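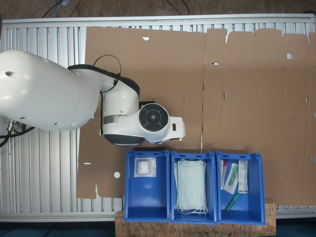 Chapter 2
The Kit-Packing Cell: From Bins to a Program

What you need before you start: your team notebook, the teach pendant basics from Chapter 1, one partner. Safety card signed. If it isn't signed, go do that first.

This chapter runs the whole length of the Flindthorpe project. Fall teams start it in September and most are still tuning it when the next unit opens, so dont panic if the first week feels slow.

The job sounds easy. An arm takes supplies out of bins and builds a small first aid kit. Masks, dressings, tubes, packets. A person does this without thinking. A robot needs to be told where, how high, how hard and in what order, and every one of those is a decision your team has to write down.

2.1 Picking is the hard part

Moving is mostly solved. You teach a point, the arm goes there. Picking is where teams lose points.

Soft things fold. Pleated masks in a stack come with ear loops, and ear loops tangle. Grab one, get two. Clear pouches are slippery and a camera can have trouble with them. Slim tubes roll. Flat packets lie against the bin wall, right where the fingers want to go.

So sort your items before you write any code. Edileuza Conceição, who wrote the first version of this unit, had her students do it with their own hands: thumb and one finger only, eyes half closed. Try it. Write down what slipped.

2.2 Why bins

Bins give you a fixed place to look. They also give you walls. Approach from straight above, go down slow, come up straight, and only then move sideways. Teams that skip the "come up straight" step hit the rim. Every year.

Team Gorby logged 1258 pick attempts last season, 874 good. Look at the rest before you copy thier settings. The misses were mostly in one bin (Ramil Belmonte's notes on this are in Appendix B, worth reading twice).

Key terms: approach point, retract, flange, payload, cycle time, double pick.

Warm-up, in pairs
Pick one soft item and one stiff item. Sketch the grasp for each, top view and side view.
Mark the approach point and the retract point.
Swap sketches with another pair. Find one way theirs fails.

Keep the sketches, you need them in 2.3 when we set bin heights.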